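The Green Cushion

Pramila Thakur had been promising to clear the back room since January, and she had promised it so often, and to so many people, that in the end it was Floarea from next door who turned up on the step with her sleeves already rolled and said that they might as well start before the kettle went on, or they would never start at all.

They put the kettle on first, of course. Pramila was not going to have anybody in her house lifting things on an empty stomach, and there was half a ginger cake left over from Saqib's visit which wanted eating. So it was getting on for eleven when they finally pushed the door open, and it stuck, as it always did, on the lip of the concrete where her husband had meant to lay a proper floor and never had.

"Well," said Floarea, looking round. "It's not so bad."

It was quite bad. Pramila had lived in Somcombe for most of her grown-up life, and whatever hadn't found a place in the other rooms had drifted down here over the years – the jam pans, the curtains from the old flat, the seed trays, a tent that had been to Durken and back and had let in the rain both ways. There was a box with 64 jam jars in it. She knew it was 64 because Saqib had written the number on the lid when he was nine and going through a stage of writing numbers on everything, and she had never had the heart to take one out and make a liar of him.

"Those can go," said Floarea.

"They can't possibly go," said Pramila, and put them by the door to stay.

They worked along the wall in that manner, Floarea holding things up and Pramila finding reasons. The curtains went, after some discussion. The tent went with no discussion whatever. A rug turned out to be mostly moth, and they carried it out between them at arm's length, laughing so much that Mr Salcedo put his head over the fence to ask if somebody was hurt. He was given a slice of cake for his trouble and also, before he quite knew what had happened, a set of garden shears and a lamp with no plug.

"Eusebio will mend that," said Floarea when he had gone in. "He mended mine. It took him a year, but he mended it."

It was while they were moving the last of the boxes that Pramila went quiet. Floarea, who was telling a long story about her sister-in-law and a coach trip to Drodura, got nearly to the end of it before she noticed that she wasn't being listened to.

"What have you found?"

"I thought I'd given it away," said Pramila. "I was sure I had. I told Shagufta I had."

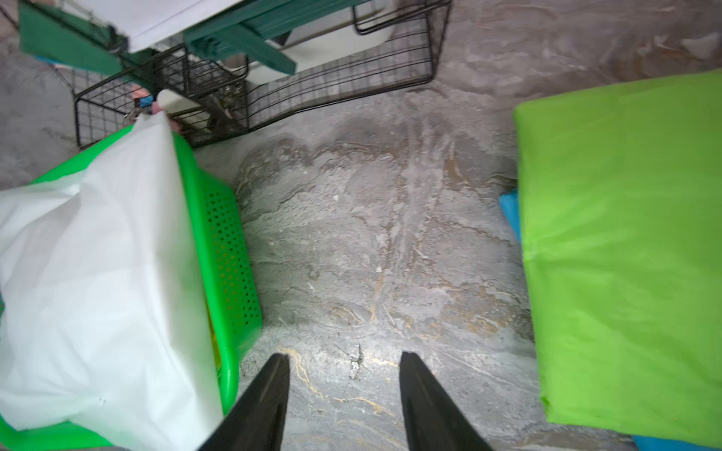

She meant the green one. She bent down, with a hand on Floarea's arm because of her knee, and laid her palm flat on the lime-green cloth and gave it a pat, the way you might pat a horse that you weren't sure remembered you.

She had made it the first winter they were here, when there was no money for chairs and the two of them ate their supper sitting on the floor like students. The cloth had come off the end of a roll at Tanabe's, the draper's that used to be on the corner, and old Mrs Tanabe had let her have it cheap, the colour being one that no other customer in Somcombe could be brought to look at. Pramila had thought it the most cheerful thing she had ever seen. She thought so still. Shagufta, when she came to stay, used to sit on it with her knitting and complain that it clashed with her, and then refuse to give it up to anyone else, and when she moved away she had asked for it, and Pramila had looked everywhere and at last written back to say, with many apologies, that it must have gone to the church sale.

"She was cross with me for a whole summer," said Pramila. "And it was in here with the baskets all the time."

"So you'll send it to her now."

Pramila considered this. It was 600 miles to Shagufta's new house, and the parcel would cost more than the cloth ever had. On the other hand there was the matter of the summer, and of Shagufta's last letter, which had been shorter than usual and had mentioned, in among the news about the grandchildren, that the evenings were rather long.

"I might take it," she said slowly. "On the train. I could take it on my lap."

"All that way?"

"I'd have something to sit on if it was crowded."

Floarea laughed, and then saw that she meant it, and stopped, and went to find a clean pillowcase big enough to carry it in. There wasn't one. They tried two, and a duvet cover that was far too large, and in the end decided that a good brushing and a bit of string would do perfectly well, and that if people on the train wanted to stare they were welcome.

The rest of the back room would have to wait. Pramila was already in the hall, hunting through the drawer for her address book and calling out to ask whether it was too early in the day to ring.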